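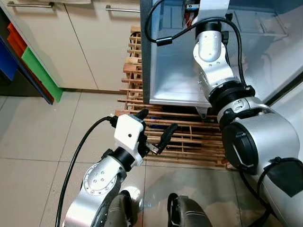 Left arm by the rack, right arm in the fridge.

flerk_ops
Collecting kitchen examples for the Flerkport policy. We have 20 fridge episodes so far and I keep going back and forth on one thing. Do you save the ones where the operator hesitates at the shelf, or cut them? Kristine Javier on our side wants every one kept. Wrist view from the same kitchen:

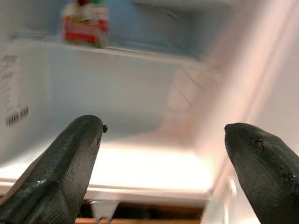 My worry is the pauses. The policy we trained in November learned to stop in front of the shelf and sit there. I'd like to trim anything over 4 seconds.

baditz_user
Keep them, but label them. If you trim the middle of an episode the arm jumps between two poses and the model learns the jump. We did that on Baditz and had to throw out the lot.

tomcat88
Disagree. With 20 episodes a few bad pauses are a big share of your data. Drop those episodes and record them again. At 1000 I wouldn't care.

flerk_ops
Recording again is fine with me, the operators are booked until 4 anyway. The other question is blur. Some wrist frames smear when the arm moves close to things, like the left side here.

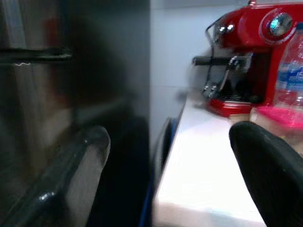

Zenberg's loader has a blur filter and I was going to turn it on for all cameras.

baditz_user
Leave it off. The robot will see the same blur when it runs - filter it out and you are training on a camera you don't have.

tomcat88
Agree with that one. Check your exposure time first, though. We got ours down by 2 steps on Cocco and most of it went away.

flerk_ops
OK, filter stays off. I'll check exposure before the next batch.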